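How to Clean Up and Re-Home a Gooseneck Desk Lamp

Posted 2025-11-09

I have a soft spot for gooseneck lamps. They bend where you want them, they don't take up much desk, and you can find them used for next to nothing. I paid 6 dollars for my latest one at the Donnelly flea market, and it came home with the cord wound around its neck in the kind of knot you'd expect from something that had ridden in a box of Christmas stuff. So if you've got one like it in a closet somewhere, here's how I get mine back into shape for a desk. It's an easy evening job, and most of that is fussing over where to put it.

What you need

A couple of soft cloths (old T-shirts are great)
A drop of dish soap in a bowl of warm water
A dry paintbrush, the softer the better
One reusable cord tie, the hook-and-loop kind
A spare bulb of the right type, in case yours is dead

Step 1. Unplug it and look it over

Leave it unplugged until I say so! If the lamp was on recently, give the bulb time to cool before you touch anything up top. Then stand the lamp somewhere flat with good light and just look. Check the shade for dents, press the base down gently to see if it rocks, and find out where the switch is. Mine is a black rocker right on the front of the base, and I love that. I've owned lamps with the switch halfway down the cord, behind the desk, and I was always fishing for it with my foot.

I'm a sucker for the color on this one too. Bright sky blue on the base, with a thin blue rim on the shade to match. 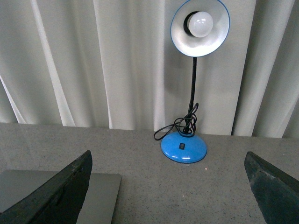
Step 2. Untangle the cord

Don't pull. I know you want to. Pulling on a bundle wound around a gooseneck just tightens everything up at the bottom, and you can end up straining the cord where it goes into the lamp.

Start with whichever loop is hanging loosest and work back from there. Hold the neck with one hand so the lamp doesn't tip, and lift each loop away with the other. If you can get the plug free early, pass it back through the loops one at a time and the rest gets much easier. A cord that's been wrapped up for years will want to spring right back, so once it's free I lay it out straight along the floor overnight.

Run it through your fingers from end to end while you're at it. You're feeling for nicks, flat spots, stiff places or anything sticky. If you find a crack or see bare wire, stop there and have the cord replaced. A neighbor of mine, Fitzgerald Lyons, rewires lamps in his garage and charges 14 dollars for a new cord and plug. I'd pay that any day over trusting electrical tape.

Step 3. Dust, then wipe

Dry first, damp second. If you go in with a wet cloth you'll make mud, and it'll settle in the seam where the neck meets the base and stay there forever. Use the paintbrush around the switch and anywhere the neck joins something.

For a glossy base, a barely damp cloth with a little soap is plenty. Wring it out until you think you've overdone it, then wring it again. Keep it well away from the switch. Follow up with a dry cloth right away or you'll get streaks, and on a shiny round base you'll see every one of them.

The inside of the shade makes a bigger difference than you'd think. It's what throws the light down at your work, and a film of dust turns it dingy. Take the bulb out, wipe the inside in circles, and dry it. Wipe the bulb too (dry cloth only) and don't put it back until everything is completely dry.

Step 4. Bend the neck the slow way

Use both hands, one near the base and one near the shade, and make a long gentle curve. Sharp kinks wear a gooseneck out. For reading or handwriting I like the shade tipped down and a bit to the side opposite my writing hand — that way my own hand isn't throwing a shadow on the page. Sit in your chair and check that you can't see the bare bulb. If you can, tip it down some more.

A wide shade is heavier than it looks, so keep it more or less over the base. Lean it way out and the whole thing may go over.

Step 5. Find its spot

Try it next to the stuff you'll really use it with before you commit. With a laptop I want the lamp behind and off to one side, where the bulb doesn't bounce off the screen.

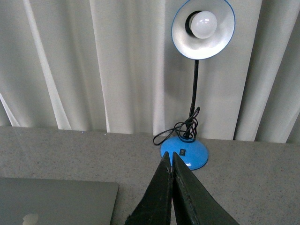 The blue lamp on the tabletop, closed laptop nearby, cord still to be dealt with.

Once you like the position, run the cord straight off the back of the desk and gather any extra with the cord tie, in 2 or 3 wide, loose loops. Leave enough slack that you can slide the lamp over without tugging the plug.

Now plug it in and try the switch. If you get nothing, try another outlet and then the spare bulb before you decide the lamp's a goner. And check the sticker by the socket or under the base for the highest wattage it can take. I use an LED in mine and it stays nice and cool through a whole evening of bills.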